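Haltevis SIM Adapter Kit: four trays, one pin, mixed feelings

I bought this because I keep moving a nano SIM between a newer phone and two old ones that want micro and full size. The listing promises a "perfect fit in any handset." I've read that on every adapter I've owned, and one of those took the contact springs out of a perfectly good phone, so I went in with my guard up.

You get 4 adapters, an eject pin and a scrap of sandpaper. The micro adapter is decent. It has a thin film backing, so the SIM can't drop through while you slide it in, and it came out again without a fight. The full-size one is a hair too thick. It went into my older phone with more push than I like, and I had to sand one side before I'd trust it. Why sell it that way and toss in sandpaper? 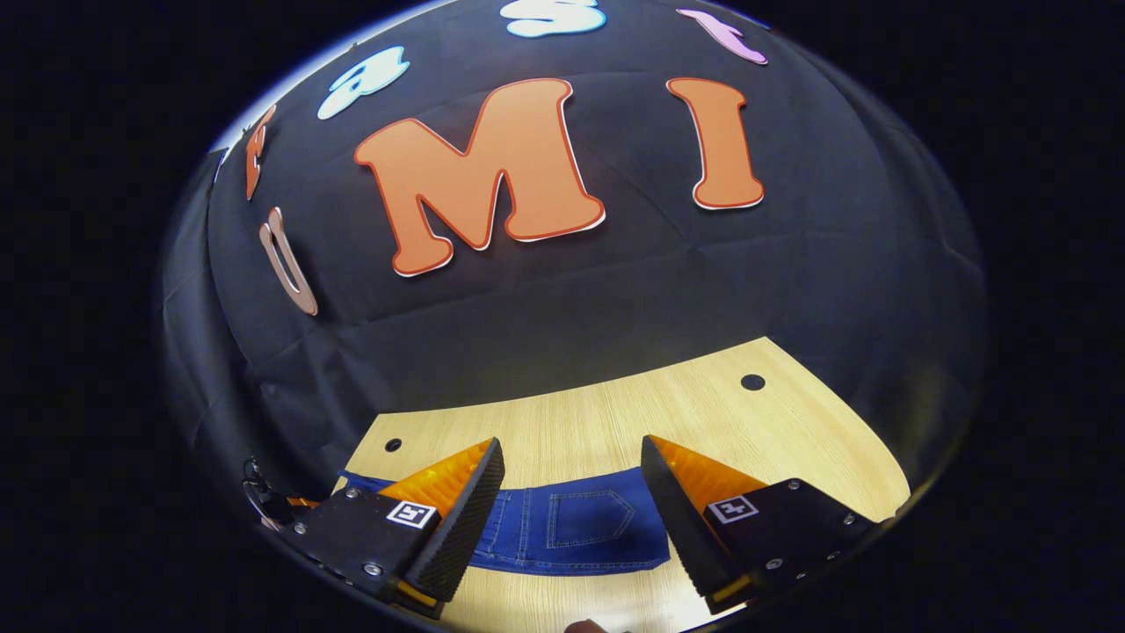 The printing on the adapters is my next gripe. Each one is supposed to be labeled with its size, in gray on slightly darker gray, and I need a lamp and my glasses to tell them apart. Big orange letters with a red outline, like that M and I on the black cloth, would be readable from across a room. I'm not asking for bubble lettering on a piece of plastic that small, but white ink on black would do. I ended up marking mine with nail polish.

The pin is fine – stiffer than the one Stamulton gives you, and it hasn't bent. The case snaps shut, though the lid popped open in my bag twice.

I paid 9 dollars. At half that I'd shrug and say go ahead. If you only need nano to micro, buy a single film-backed adapter and skip the kit. Two and a half stars, rounded up to three for the pin.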